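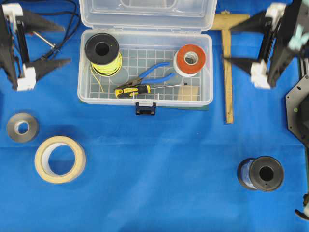
The contract administration review on the Lurnska job is behind where I said it would be in May, and I would like to set out why before anyone tells you it's going well. Barrera has submitted its delay claim for the electrical package. It runs to nearly 2,000 pages, most of them copies of other pages. The claim rests on the argument that late design information held up first-fix wiring on the upper floors. It may be right. So far I have seen very little that proves it. A crew can have the pliers, the screwdriver and the yellow wire all sitting in the box and still have no drawing to work from, and Barrera says that is what happened. The daily labor records don't say so. They say "general works," day after day, in the same handwriting.

**Where the money has gone**

The grant covers 200 hours of adviser time. Most of the hours used to date went into reading and sorting the claim, which was not how I budgeted it. I had assumed the claim would arrive with an index. Radymyr Skoryk built one from scratch, and we now have a chronology that I trust up to the second design freeze. After that point it depends on emails we have asked for and not received.

I am not asking for more hours in this report. I may do so in the next one.

**Delay analysis**

Hryhorii Prokopenko has finished his first pass on the program. He looked at 8 separate delay events. In his view two have decent support in the records, one is arguable, and the rest are either overlapping with Barrera's own late procurement or are not on the critical path at all.

I would treat that with some care. The baseline program was never formally accepted, and the updates were prepared in Remix, the scheduling tool the contractor brought with it. Several activity links were changed between one update and the next without a note. Hryhorii can show that the links moved. He cannot show who moved them or for what purpose, and I don't want our position to lean on a guess about motive. If this goes to adjudication the other side will have its own analyst with an equally tidy chart.

**Notices**

The contract requires notice within seven days of the contractor becoming aware of a delay. Barrera gave proper notice on two of the events. For the others it relies on meeting minutes and on one long message sent late on a Sunday evening. Our initial advice was that the notice clause is a full bar to those claims. I have gone cooler on that. The minutes were circulated by the client's own team, they mention the delays in plain terms, and the client kept issuing instructions afterward as if nothing turned on it. A decision maker could easily find waiver. I would not settle on the assumption that we win this point.

**Jistari**

You asked whether the Jistari mediation scheme is worth trying. I have read the brochure and spoken to the scheme's case manager. The fee is reasonable and the dates are soon. The success rate quoted to me counts any case where the parties "continued talking," so I have ignored it. I still think one day of mediation is sensible, but only after the missing emails arrive. Going sooner means arguing about a pile of paper neither side has read properly.

**Next period**

- Get the emails, or a written statement that they don't exist.
- Radymyr to check labor allocation sheets against the gate records for the upper floors.
- Hryhorii to rerun the analysis with the changed links put back.
- Revised advice on notices, in writing, shorter than the last one.

The main risk is still cost. The client's team believes the claim is hopeless and Barrera believes it's unanswerable, and both have told me so with great confidence. I would keep the full contingency in place and would not report this matter upward as "on track" until the emails are in.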